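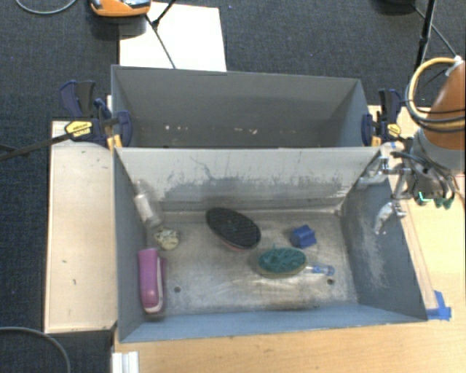

Tremlow Robotics Club
Progress report to the Plondwood Fund
Prepared by Aranka Tóth, club advisor
2/15/23

Dear friends at the Plondwood Fund,

Thank you for your patience with this report, which has grown longer every time I sat down to finish it. The students have had a busy stretch since my last letter, and I keep thinking of one more thing you would like to hear! I will try to stay in some sort of order.

Where the project stands

You will remember that we asked for support for one big project this year, a bin-to-bin sorting task. The arm has to take mixed objects out of one metal bin and put them into the one behind it, one at a time, with no one steering. The team calls the program Porkex, a name that was settled before I had any say in it, and it now handles the whole cycle on its own: look, choose, reach, close, lift, carry, let go. In the fall it could do the first two of those and then it generally stopped to think.

We have 14 students signed up, and they work in 3 teams (vision, motion, and what they call "grip and grief"). The teams trade members partway through each term. I was nervous about that at first, but it has done the club a world of good, as the vision students now understand why a beautiful outline around an object is not much help if the fingers have no room to get down on either side of it.

The objects

Choosing what goes in the bin has been one of the happiest parts of the year. The students wanted things that were awkward in different ways, and they argued for their favorites at some length. The current set has a small screwdriver with a clear handle, a plastic bottle with a narrow nozzle, a brush with teal-green bristles, a large black oval brush or pad, a little blue block with notches in it, a purple piece that looks like a stapler, and a lumpy cream-and-yellow item that goes by "the potato" in all of our notes.

The block is the easy one, and we use it to check that everything is working before a session. The screwdriver gives us the most trouble. Its shaft is thin and shiny, and the bare metal floor of the bin is shiny too in places, worn and streaked as it is, so the vision team has spent many afternoons on reflections. Botond Dudás, who leads that team and is in his last year with us, tried aiming for the handle instead, and then found that a see-through handle brings problems of its own. He has a notebook on the subject that I hope he will leave behind when he graduates.

What we have measured

The motion team has logged 1628 pick attempts so far, every one of them with a note on the object, where it was lying, and how the attempt ended. The log has turned out to be a wonderful teaching tool. Several students who told me in the fall that they did not care for math have been making their own charts from it, and asking me questions about them that I have had to go home and look up.

The pattern they see most clearly is that objects close to a wall are much harder than objects in the middle. The gripper's fingers need space, and the sides of the bin are deep. The students have written a rule that makes the arm approach from a different angle near a wall, and they are testing it now. I do not want to promise you a result before they have one.

Equipment and spending

The bar clamps came out of the workshop line of the budget, and I would buy them again tomorrow. Before we had them the bins crept a little with every bump, and the arm would reach very confidently for a place where the bin used to be. The clamps, and some blue tape on the tabletop, now form part of the setup checklist.

The remaining materials money is set aside for a spare set of finger pads and for travel to the Szűcs Student Automation Meet in August, where the team has entered the sorting event. We have not needed the repair reserve — I am knocking on my desk as I type — and would like your permission to carry it into next year.

What comes next

Between now and the meet the students plan to finish the wall rule, add objects the program has never been tuned for, and write proper instructions so that next year's members can start without relearning everything. That last job is the least popular by a good distance, so I have put it first on the calendar.

We would dearly love to have you visit. Work sessions run after school in the club room, and the students are eager to show you the log and to let you pick the next object for the bin. Just send me a note with a date that suits you, and I will make sure the whole club knows you are coming.

With warm thanks from all of us,

Aranka Tóth
Tremlow Robotics Club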